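Course handout 4: From two grippers to one policy
Jurkell Robotics Short Course, Software Track
Nov 3, 2023

Read this before the lab. It covers how hand-held gripper recordings of cloth handling get turned into something a controller can follow. You will need the Hanlow tools installed and the sample set unpacked (392 episodes, 12 of them held back for testing).

4.1 Streams and clocks

Each episode has three video streams: one from the head and one from each gripper. Each device keeps its own clock. Hanlow writes the raw timestamps and leaves the alignment to you. Match the streams on time, never on frame number. A dropped frame in one stream shifts everything after it.

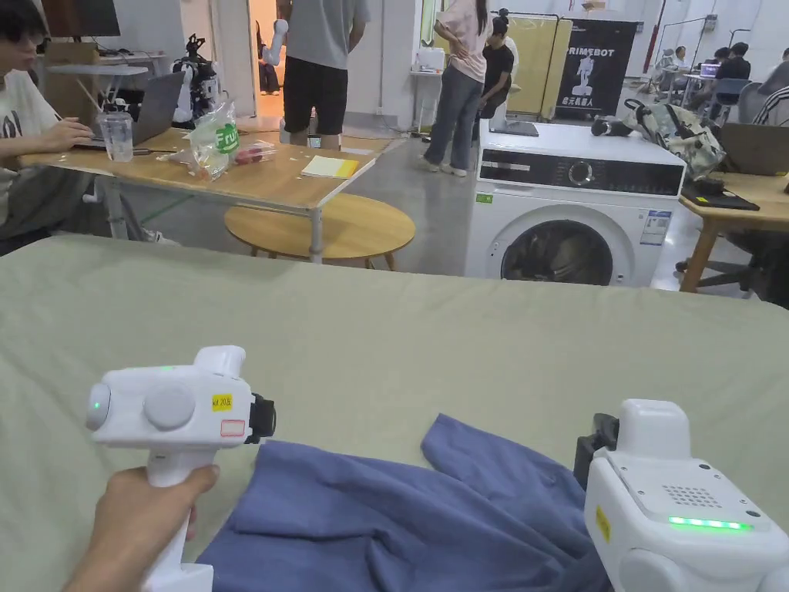 The loader takes a tolerance in milliseconds. Start with 12. If a frame has no partner within the tolerance, mark it as missing — do not copy the one before it. Repeated frames teach the policy to stand still.

4.2 Pose from the gripper view

The pose tracker, Doltcombe, picks out fixed points in the room and works out where the gripper is from them. Plain cloth gives it very little to hold on to. Furniture edges and ceiling fittings are better. People walking through are a problem, so turn on the motion mask.

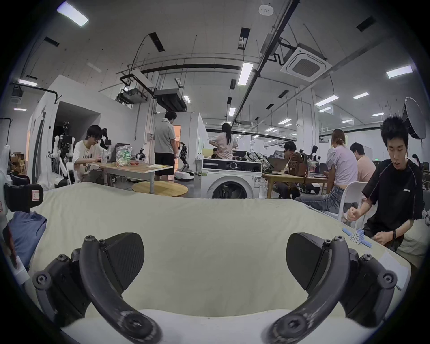

Tracking is done separately for each gripper, which leaves you with two paths in two different coordinate frames. Use the shared map option to bring them together. Check the distance between the grippers over the whole episode. A sudden jump means one tracker has lost its place, and the episode should be split there.

We use cookies to remember your settings. By continuing to use this site you accept our cookie notice. Accept | Manage

4.3 Actions

Store actions as changes relative to the current gripper pose, plus the finger opening. For work with both hands, add the pose of one gripper as seen from the other. A sleeve held at one side limits where the other side can go, and the policy needs that number.
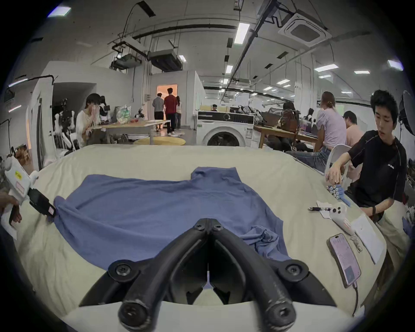
Reading time: 2 min

4.4 Lab task

Train the small Aksoy model for 900 steps on the aligned set, once with the relative pose between grippers and once without. Plot both errors on the held-back episodes. Use seed 59 for both runs. Hand in the plot, your config file and a short note on any episodes you split.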